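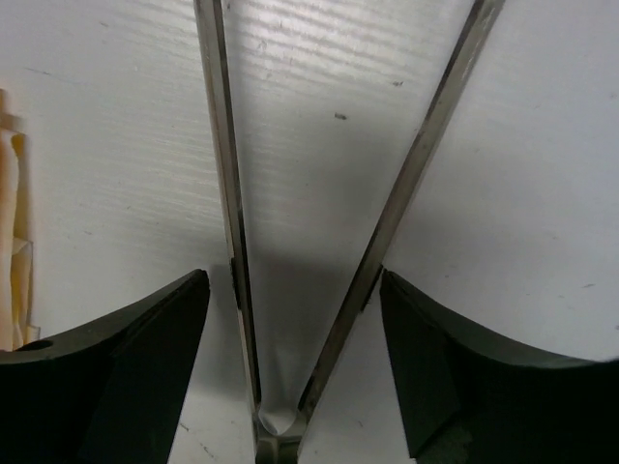
Review: the Rallelby rebound net, one preseason in

August 31, 2023

I coach JV girls' soccer at Kodisdale, and back in July I talked our boosters into a Rallelby rebound net. It cost a little more than 200 dollars, so I've felt a certain pressure to use it every single practice!

Setup first. The booklet says 7 minutes. My best time is 17, and that was with two sophomores holding the corners for me. The elastic loops are tight when they're new, and the last few on the bottom rail are murder on your fingers. Once it's up it stays up, though – we leave it standing all week behind the far goal.

The rebound is great. A firm pass comes back quick and true, and my midfielders have gotten noticeably better at taking a first touch across the body. Keepers like it too (ours would do low saves on it until dark if I let her). Anything hit high comes back kind of lazy, so for headers I'd still just toss the ball by hand.

My gripes: the ground stakes are too short for our sandy end, and the carry bag already has a split seam. I swapped the stakes for longer ones from Indix and haven't had a wobble.

We borrowed the bigger Đặng model from the varsity staff for a weekend. It's nicer, sure, but it's 500 dollars and takes up half the shed.

Four stars from me. I'd buy it again, and I've already asked about a second one for the freshman team.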